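Relatório de progresso – célula de manipulação de louça
Novembro – equipa técnica, Zukar

Segue o ponto de situação pedido. Vai curto, o relatório financeiro segue à parte.

Estado geral
Célula a trabalhar desde o início do mês, turno da manhã e parte da tarde. A paragem grande foi a do punho (ver abaixo). Fora isso só paragens pequenas, quase sempre por causa da pinça. Custou-nos 9 dias de atraso face ao plano, dos quais já recuperámos uma parte ao juntar a calibração e a manutenção na mesma janela.

Montagem e fixação
Base do braço reapertada duas vezes. A primeira não chegou – os parafusos de origem cediam com as paragens bruscas. Trocados por outros mais compridos, com anilha de mola, e marcados a caneta para se ver logo se rodam. Desde então não mexeram. Falta passar isto para o desenho de montagem, que continua na versão antiga.

A mesa foi nivelada outra vez. Havia uma diferença pequena entre os dois lados, suficiente para o braço chegar baixo de mais num dos cantos. Corrigido nos pés e não no software, assim não temos que mexer nos pontos todos sempre que se muda alguma coisa.

Avaria do punho
Ruído na junta do punho, primeiro só a frio, depois sempre. Abrimos – correia com dentes gastos e um rolamento com folga. A correia estava em stock, o rolamento veio da Rulta e demorou sete dias. Entretanto correu-se o resto com velocidade reduzida e sem rotação do punho, o que deu para validar a parte de recolha mas não a de colocação.

Montado o rolamento novo, correia tensionada, junta recalibrada. Sem ruído até à data. Pedimos dois rolamentos de reserva para não voltar a ficar parados pelo mesmo.

Pinça
As almofadas de borracha duram menos do que contávamos. A borda dos pratos corta a borracha sempre no mesmo sítio. Estamos a trocá-las a cada 200 ciclos, valor conservador, provavelmente dá para esticar. A Dmytriv enviou um material mais duro para experimentar; agarra pior com louça lisa, por isso só está montado num dos dedos enquanto comparamos.

Força de fecho baixada para 80 por cento do valor inicial. Com o valor cheio os pratos chegavam tortos ao escorredor, porque a pinça os puxava no momento do fecho. Com menos força entram mais direitos e a borracha também sofre menos.

Câmara e calibração
Câmara fixa, suporte novo. O antigo abanava com a porta da sala. Rotina de verificação no arranque: vai ao ponto de referência, compara, se o desvio passar do limite pára e avisa. Demora pouco e já apanhou dois desvios que antes só víamos quando um prato batia na armação.

Luz – fechámos o estore de vez e ficou só a luz do tecto. Os pratos claros contra a mesa clara continuam a ser o caso difícil. Melhorou com a exposição fixa, não está resolvido.

Rotina de manutenção
Ficou escrita e colada ao lado do quadro eléctrico:
– manhã: botão de emergência, ponto de referência, inspecção das almofadas
– meio do dia: limpar a lente com pano seco, ver se os cabos não roçam no cotovelo
– fim do turno: braço em posição de descanso, ar desligado, registo preenchido
O registo anda a ser preenchido quase sempre. Há falhas no turno da tarde, já falado.

Cabos
A calha do cotovelo foi substituida. A anterior tinha um elo partido e o cabo do sensor já mostrava desgaste na bainha. Cabo trocado também, por precaução. Passámos a deixar mais folga na curva.

Desvios ao plano
O teste com as peças da Skiston passa para o próximo período. Sem o punho a rodar não fazia sentido. Orçamento de peças ligeiramente acima do previsto por causa dos rolamentos e da calha, compensado na deslocação que não se fez.

Próximos passos
Fechar a comparação das borrachas e decidir. Actualizar o desenho de montagem. Repetir a série de colocação completa com o punho à velocidade normal. Depois disso, se não houver surpresas, subir a velocidade do braço por degraus e ver onde a pinça começa a falhar.

Precisamos da vossa aprovação para a compra dos rolamentos de reserva até ao fim do mês, senão o prazo de entrega apanha-nos outra vez.

Contacto: equipa técnica Zukar | Documento de uso interno | Voltar ao topo

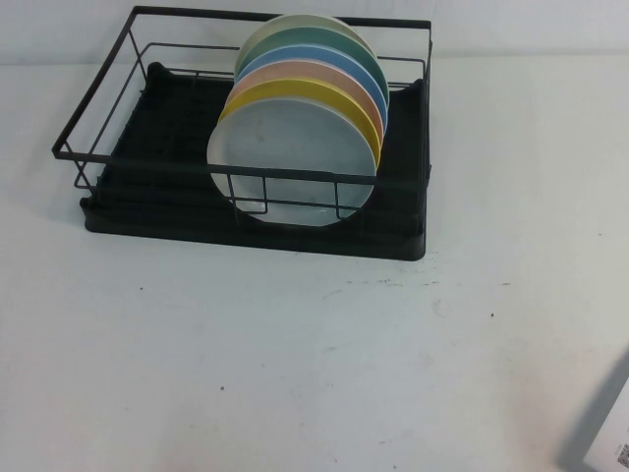 Depois de trocar as almofadas da pinça é preciso recalibrar a câmara?

Basta confirmar o ponto de referência no arranque; a calibração completa só se repete quando se mexe no suporte da câmara ou na base do braço.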